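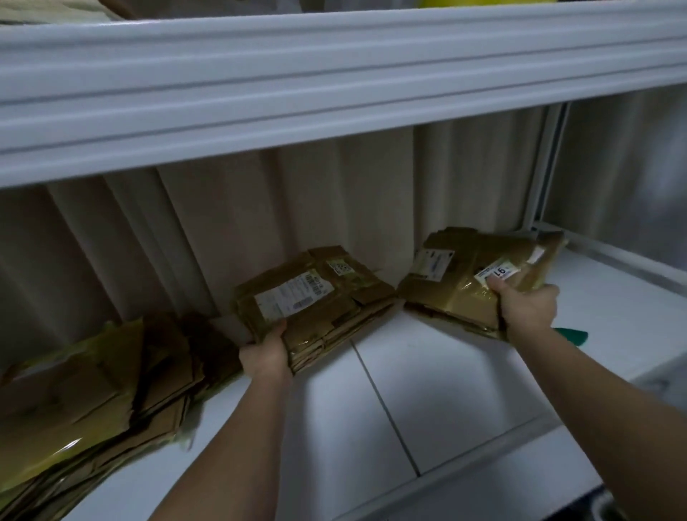 Zyanya Ochoa
Handout 4: Reading a true crime case through its witnesses
Crime and the Written Record, spring term

Please read this before the March seminar. It covers the Baneck case, which we will use for the next two sessions, and sets out the questions I want you to think about. The reading pack has the trial extracts and the two long magazine pieces. You do not need to read the whole court file.

1. The case in outline

Emiliano Meléndez ran a small haulage firm in the town of Baneck. He was found dead in the yard office one morning by his bookkeeper, Ximena Manríquez. The door was locked from the outside. He had been hit once on the back of the head. The cash box was missing and turned up later in a drainage ditch, with 900 in notes still inside it.

The police settled early on robbery as the motive. Iraklis Karras, a driver who had been dismissed the month before, was arrested four days later. He had no alibi for the evening and he had made threats in front of other drivers. He was convicted on a majority verdict and served 13 years before the conviction was set aside.

2. What the first jury heard

The prosecution case had three main parts: the threats, a sighting of Karras near the yard, and a key to the office found in his coat. The sighting came from Yareli Ledesma, who worked evenings at the petrol station opposite. In her first statement she said she saw "a man in a work jacket" at the gate just after nine. In her second, taken after the arrest, the man had become Karras.

Read both statements side by side (pack, items 2 and 3). Note which details are in one and missing from the other. Note also who was asking the questions, as far as the record lets you tell. The first statement is in her own words, with false starts left in. The second is in police prose, and she signed it at the bottom.

The key was not disputed at trial. Drivers were meant to hand theirs back when they left, and Karras said he had forgotten. The defence did not ask how many other keys were missing. The yard's own key book showed four unaccounted for, and it was sitting in a box of exhibits the whole time.

3. How the case came apart

Two things changed it. The first was the key book. The second was the money. A robber who throws away a cash box usually empties it first, and the prosecution had explained the notes by saying that Karras panicked. At the appeal his lawyers argued that the box had been taken to make the killing look like a robbery. The court did not have to accept this. It only had to find that the jury might have reached a different verdict if they had heard it, and that is what it found.

No one else has been charged. Several writers have named a suspect in print, and I will not repeat the name in seminar. Please do not do so in your essays either.

4. The two magazine pieces

The first piece, "The Yard at Baneck", was written the year after the trial. It treats the verdict as settled. It opens with Karras as a boy and reads every fact of his childhood forwards to the murder: the fights, the job he lost, the winter he spent in Ponce with an uncle. Ledesma gets one paragraph and is called "sharp-eyed".

The second, "Nine O'Clock", came out after the appeal. It runs to 168 paragraphs and most of them concern Ledesma. The writer stood at the petrol station counter at the same hour and describes what can be seen from there, which is not much. It is the better piece of reporting, but it has its own habits. It builds scenes from conversations that happened long before, and it rarely says where the dialogue comes from. Mark the places where you think this matters.

5. Questions for discussion

What does a writer owe a witness who was wrong but meant no harm?

The first piece uses Karras's childhood as evidence. Would the same material be acceptable in a piece written after the appeal, and for what purpose?

Meléndez is hardly present in either article. Find every sentence that tells you something about him other than how he died. Could either writer have done more with what was available?

How does each piece end, and what does the ending ask you to believe?

6. Written work

Write up to 900 words comparing the treatment of one witness in the two pieces. Manríquez is a good choice if you want to avoid the obvious one. Quote exactly, give paragraph numbers, and keep your own opinion of the verdict out of it until the last section. If you use the trial extracts, cite them by item number.

Essays go in the tray outside my office by 4 pm on the day before the second seminar - late ones will be read but not marked.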